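Search this site Enter keywords Go

Free sun cream on the tables at Jorkden garden café

2022-06-29
By the Zivthorpe local news desk

Visitors to the garden café at Jorkden, on the edge of Zivthorpe, can now find sun cream and hand gel on the outdoor tables. The café started the service this month and will continue it until the end of September.

The idea came after many guests asked at the counter if they could borrow some cream. The outdoor seats are very popular at lunch time, and people often stay longer than they planned. The café has put aside a budget of 700 pounds for the summer and buys the products from the wholesaler Salminen. 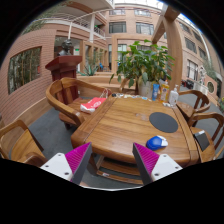

The staff refill the bottles each morning before the opening at 9. Guests are asked to leave them on the table for the next person and to put used tissues in the bin by the door. The wooden tables are wiped more often than before, as cream can leave marks on the wood.

The café also wants to bring more green plants outside, so that the seats next to the building feel more like a garden. The first large pots were bought in spring. The rest will come when the money allows it.

Jorkden expects up to 2000 guests in the garden before the season is finished. Last summer there were 1000, but the garden opened late because of repairs to the paving. The walking group Cikik, which ends its Wednesday tour at the café, has already asked for the same service next year.

The garden is open every day in dry weather. Tables cannot be reserved.

Comments (4)

greenbench: Very good idea. I burned my neck there in May and I was sitting only one hour.

Tilly_P: Is there also one for children? My son has sensitive skin and we must be careful with perfume.

oldmill44: Nice, but please bring back the lemon cake.

greenbench: @Tilly_P I would ask at the counter, they were helpful when I asked about nuts.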